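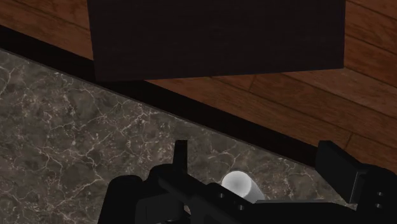
Will the Dudach clutch kit fit my gearbox without machining the bellhousing?

If you're running the standard Rainer four-speed, it bolts straight in. Five-speed owners need the Zuvadach spacer ring, sold separately, and you'll want the longer bolts that come in the bag with it.

I get asked that one more than anything else, so it goes at the top now. I've been running a Dudach twin-plate in my own hillclimb car since last October and I'm still on the first set of plates, after a full season of standing starts at Troddale (and a fair few I made a mess of!). It's grabby for the first couple of runs while it beds in, then it settles down nicely. Don't judge it on day one.

The complete kit weighs 98 ounces less than the single-plate I used to sell. You really do feel that when you blip the throttle, though it does make the car a bit easier to stall in the paddock. Sorry about that. You get both friction plates, the floater, the cover, a release bearing and an alignment tool. Flywheel bolts aren't in the box and please don't reuse your old ones.

Part number 1436 is the fast road version with the sprung centre. Part number 2870 is solid, race only, and I'd think hard before putting it in anything you drive to the shops. Cover bolts go to the figure on the card in the box, done up a little at a time in a star pattern.

Carriage is £78 to the islands, free on the mainland. Rebuilds take me over a week in the busy months, so send yours in early if you've got an event coming up.

Prices checked 2024-08-28. Ring if you're stuck on the spacer.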